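Home Explore Threads Saved Sign in

1/ Why four-legged tables rock, and what can be done about it with a pencil and a scrap of veneer. Long thread. I have been sorting out the tables at Kultus, where most of the floor is old tile, and wrote notes as I went.

2/ Three feet will always find contact with a floor, because three points define a plane. Add a fourth and it either happens to lie in that plane or it doesn't. If it doesn't, the table rests on one diagonal pair plus whichever of the other two feet is being leaned on.

3/ It follows that a rocking table doesn't have one short leg in any strict sense. It has a diagonal pair that is short relative to the other pair. Packing either foot of the short diagonal cures the rock. Which one you choose only affects which way the top slopes.

4/ Find the pivot diagonal first. Press down over each corner in turn. The two corners where pressing does nothing are the pivots. The two that go down are the loose ones. People skip this, pack a pivot foot and make the rock worse.

5/ Now separate the table from the floor. Mark one foot with chalk and mark its place on the floor. Press the corners, note the loose diagonal, then turn the table a quarter turn and repeat. If the loose diagonal moves with the chalked foot, the fault is mostly in the table. If it stays where it was in the room, the fault is mostly in the floor.

6/ Often it's both. The two errors add in one position and partly cancel in the next, so a table with a small fault can stand perfectly well on a poor floor until somebody mops and puts it back the other way round.
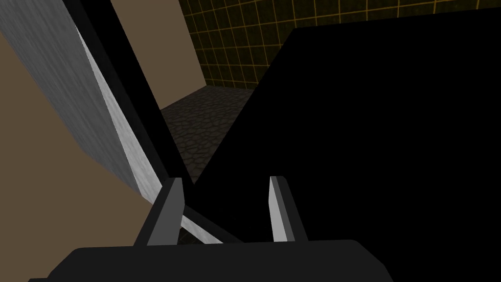
One reply says the quarter-turn test is wasted effort on a square table, as you may as well turn it until it stops rocking and leave it there.

7/ For a square table with equal legs, on a floor that is uneven but has no steps in it, that's sound. Somewhere within a quarter turn there is a position where all four feet touch. The result depends on continuity: the gap under the loose foot changes sign between the start and the end of the turn, so it passes through zero.

8/ Two cautions. It says nothing about the top being level, only that the table stands still. And it needs a continuous floor. A raised tile edge is a step, and the gap can jump across zero without ever stopping on it.

9/ The worst table was a Vercombe Ivia, square, feet at 800 mm centres. Gap under the loose foot: 2 mm. The top overhangs the feet, so the corner of the top moves further than the foot does. A small gap at the floor is a spilt cup at the corner.

10/ Measure the gap properly. Hold the table down on the opposite foot of the loose diagonal and slide packing under the raised one until it just drags. Folded card is no good for this, as it compresses and gives a different answer each time. Use hard veneer, plastic shim or feeler gauges.

11/ Before packing anything, check the joints. Lift one end slightly and try each leg by hand. A leg that shifts at the joint will undo whatever you do at the foot. Tighten the bolts with the table standing on its feet on the flattest bit of floor you have, because tightening it upside down can lock a twist into the frame.

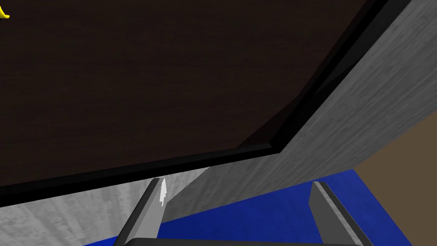

12/ Permanent fixes, in the order I'd try them. Retighten. Turn. Fit a hard pad under one loose foot. Fit screw-in levelling feet. Trim the long diagonal. Trimming comes last, as wood can't be put back, and the correction only suits the floor it was measured on.

13/ On levelling feet: I used Addo ones. Fit all four, wind them all fully in, then wind out one foot of the loose diagonal until the rock stops. Set the lock nut. If you adjust two at once you lose track of which one did it.

14/ Don't go past contact. Once the foot touches, another half turn makes the other diagonal the loose one, and the table rocks the other way.

15/ Felt pads hide a small rock for a few weeks and then pack down unevenly, faster under the feet that carry more. If felt is needed to protect the floor, put it on after the table has been corrected, the same thickness on all four, and check again in a month.

16/ Light frames twist under load, so some tables rock when empty and stand still when laid. Test with the usual load on. A heavy, stiff frame gives you no such help and needs the packing to be right.

17/ The Ivia was corrected on 17th August with a levelling foot. Position marked on the floor with a dot of paint under the foot. Still steady after a clean.

18/ Question from the replies about three-legged tables: no rock, correct. They tip sooner, as the line between two feet runs closer to the middle of the top. On the same size of top I'd take four legs and a shim.

Related threads
Drawers that stick in June
Reading a spirit level the right way round
Cam bolts: when to glue and when to leave alone
Chair legs, stretchers and creaks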